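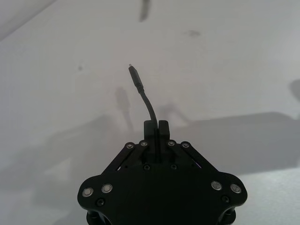
Taming the Cord Drawer (and Everything That Hangs Out Behind the TV)

Posted in Around the House by Shobha Nair

I have lived in four apartments and one very drafty house, and every single one of them had The Drawer. You know the one. You go in for a battery and come out with a fistful of spaghetti. Last August I finally tipped mine out on the bed and dealt with it, and I've kept it that way ever since (mostly!), so these are the things that worked for me.

Start with the dumping out. Don't try to sort inside the drawer, you'll just stir. Get it all on a bedspread or a big towel and pull the knots apart while you watch something silly. A knitting needle or a chopstick is great for teasing a tight knot open. Don't yank on the plug end.

Then match before you toss. I walked around the house with a shoebox of mystery cords and tried each one against whatever we still own - the old speaker, the hair trimmer, the lamp from the Jalard sale. Anything with a separate power brick needs more care than just seeing if the plug fits. Read the tiny print on the brick and compare the volts and the plus-minus symbol with what's printed on the gadget. If they don't match, it's the wrong one, even if it slides right in.

Label both ends. I used to label only the plug, and then I'd be behind the couch with a flashlight wondering which end went to what. Bread bag tags are perfect for this and they're free. Write on them with a laundry marker, let it dry, then clip them on. Masking tape works too but it goes gummy after a summer or two.

How to coil without making a mess:

Hold one end in your palm and let the cord fall into loops the way it wants to go. Every cord has a natural curl and if you fight it you get those awful twists. Don't wrap it around your elbow, and please don't wind it tight around the brick, that's where mine always split. Loops the size of a saucer are good for thin cords, dinner plate for extension cords. Fasten with a strip of Velcro or a soft hair tie. Skip rubber bands, they dry out and stick.

For storage I like toilet paper tubes stood on end in a shallow box, one cord per tube, with the name written on the outside. My neighbor on Poojary Lane uses a hanging shoe organizer on the back of the closet door and I'm a little jealous of it.

Any cord with cracked skin, bare wire, or a plug that gets hot goes out. I don't tape those up anymore. Our recycling center in Kuvcombe takes them in a bin by the front gate, and yours may too, so call and ask before you put them in the trash.

Cleaning: unplug first, always. Wipe with a barely damp cloth and a drop of dish soap, then dry with an old T-shirt. Sticky label goo comes off with a dab of cooking oil, but keep it well away from the metal parts.

One more for behind the TV. Binder clips on the back edge of the shelf, cord threaded through the handles, and they stop sliding to the floor when you unplug them. I got a box of 20 and used every one, then went back for the bigger size for the desk.

Next time: the junk shelf in the garage, if I can get the door open.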